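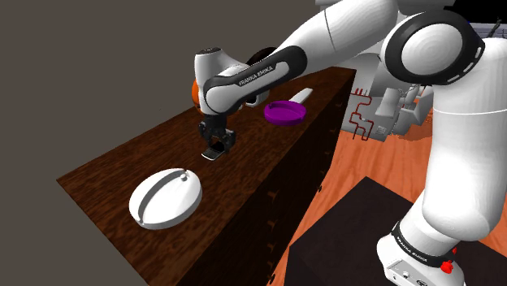

# Drandby Reading Room Catalogue

Catalogue records for the Central European studies collection held in the Drandby reading room. The repository contains the records, the subject headings and the scripts that check them. It does not contain scans or full texts.

## Contents

| Path | What it holds |
|---|---|
| `records/` | One YAML file per catalogued item |
| `headings/` | Subject headings and their cross-references |
| `events/` | Listings for the lecture series, by term |
| `tools/` | Validation and export scripts |

The collection has three parts:

- **Begović bequest** – 300 items, mostly regional history and grammars, with the donor's shelf order kept in the `shelf_old` field
- **Vinditz papers** – 40 boxes of correspondence, described at box level only
- **General holdings** – everything bought or exchanged by the centre

## Record format

```
id: beg-0112
part: begovic
title_orig:
title_en:
language: [hr]
place:
year:
shelf_old:
shelf:
headings: []
note:
```

`id` and `part` are required. `title_orig` is entered as it stands on the title page, diacritics included. `title_en` is left blank if no published English title exists; do not supply your own translation there. Put it in `note`, in square brackets.

Language codes are two letters where one exists and three letters otherwise. Older cards use a single code for Serbo-Croatian. These were carried over as `sh` and have not been split.

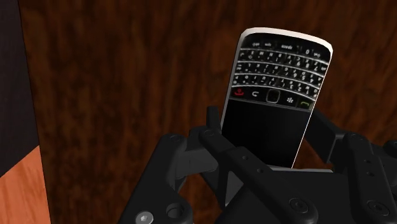

Years given as a range on the card are stored as a string (`"1921-24"`). The export script sorts on the first four characters, so a doubtful year should be written `1921?` and never `?1921`.

## Place names

Place names follow the imprint. Modern forms are held in `headings/places.yml` and are joined on export. A search for either form should return the same records. Where an imprint gives two forms, the first is used and the second goes in `note`.

## Checking and export

```
python tools/check.py records/
python tools/export.py --format furkix --out build/
```

`check.py` stops after 15 errors. Use `--all` to list every one. Furkix is the shared search system used by the reading room terminals; it reloads from `build/` every Monday, and changes merged after that wait for the next load.

## Known gaps

- Vinditz box 3 has no description.
- Offprints bound together in the Begović bequest share one record. Splitting them would change the old shelf order, so they have been left – see `headings/offprints.yml` for the titles inside.
- Cyrillic titles are romanised inconsistently in the general holdings.
- Event listings before the move to the present reading room are incomplete.

## Corrections

Open an issue with the record `id` and the source of the correction. Pull requests should touch one part of the collection at a time. Heading changes need a separate request, as they affect all three parts.

## Licence

Records and headings: CC0. Scripts: MIT. Text quoted in `note` fields may be under separate copyright.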